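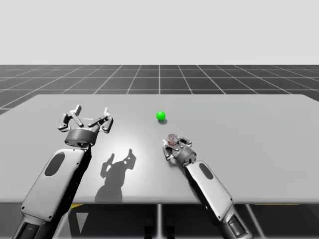
Robot Learning Lab — Handout 4
Collecting Demonstrations in Simulation
Revised 7/18/26

These notes go with the Trallari exercise. You will record examples of one arm reaching for a can, and the learner will train on them next week. Read all of it before you book a station.

1. What counts as an example

An example is one full attempt, from reset to release. It holds the camera views, the joint positions and the gripper command at every time step. Save failed attempts too, in a separate folder. Do not trim the pauses.

The grasp itself is where most of the useful data is. Slow down once the fingers are on either side of the can, and keep the green ball out of the path.
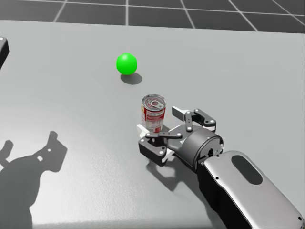
2. Varying the start

If every attempt starts from the same pose, the learner will only know that pose. Move the can between attempts and change the approach angle. Leave the left arm parked — its shadow still falls on the table, and the policy may pick up on it. Record three attempts per can position before you move on. 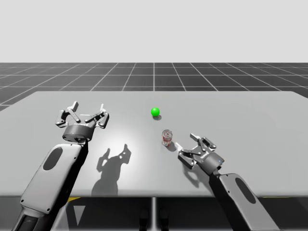
Bedoya disagrees with the parking rule and would have the left arm start somewhere new each time, so that the shadow stops being a cue. Either method is accepted. Write down which one you used.

3. Checking your files

Replay each attempt in Skerkora before you upload it. Look for dropped steps and for a gripper command that lags the motion. Throw out any attempt where the two camera clocks disagree. The close view is the better one for judging finger height.
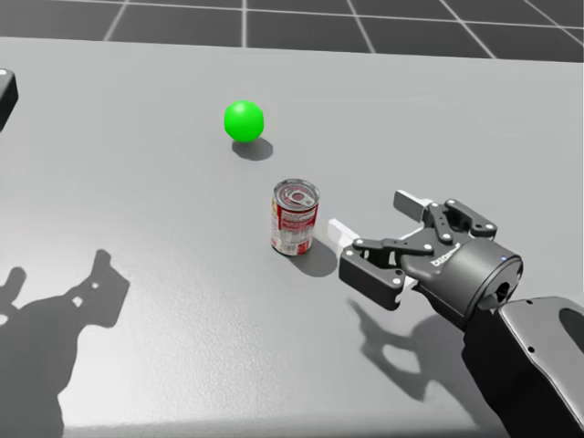
Fig. 4. Right gripper open beside the can, close view.

Upload to the Porkia folder with your station number in the file name. Nine can positions are required for full credit.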